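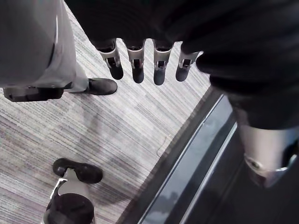
Friday, August 16, 2024

Sallon publishes free good practice guide for robots working around people

We've done it! After a lot of tea and a fair bit of arguing, we at Sallon have put out our guide to running robots in shared buildings. It's 19 pages long, it costs nothing and I'm rather proud of it.

We started in June with our friends at Mondal, who kept asking us the same thing: who checks the floor before a robot starts work? So that's chapter one. Look at carpet edges, thresholds and anything lying about.
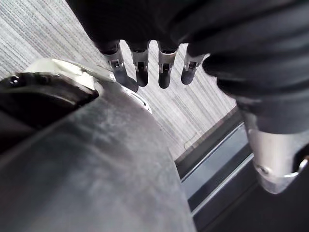
Chapter two covers hands and fingers (my favourite bit), with 10 checks to do before every shift, from loose covers to worn fingertips. You'll also find a stop procedure that needs 2 people, both trained.

It isn't law and doesn't replace your own risk assessment. Do write in if you disagree with us, we'd love the post!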